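Desk clear-outs: is the box worth it?

Niva, the storage people in Rirkthorpe, say 11 minutes and one cardboard box will sort any desk. We had doubts — the last scheme, in August, only moved the mess to the hall.
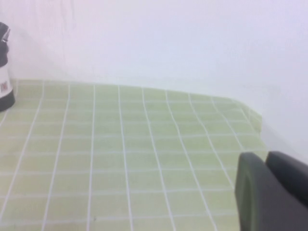
The green check cloth, wall side.

Their rule is that whatever you don't use daily goes in the box. Fine, but who then goes through the box? Pens at least have a pot to live in.

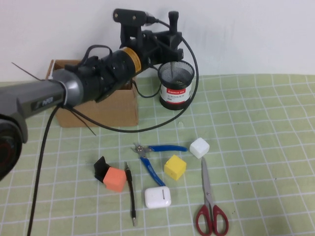 Claeys wrote in to say the box works if you tape a date on it and empty it within 12 days. Perhaps. Ours would still be there at Easter.

Niva will also sell you a lidded crate for the same job. A used carton costs nothing and holds odds and ends just as well.

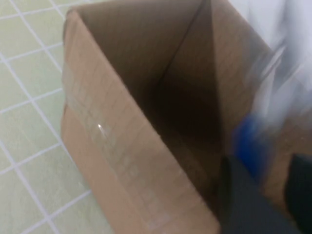
Plain brown cardboard, clear tape along one side.

Boxes to swap can be left by the back door.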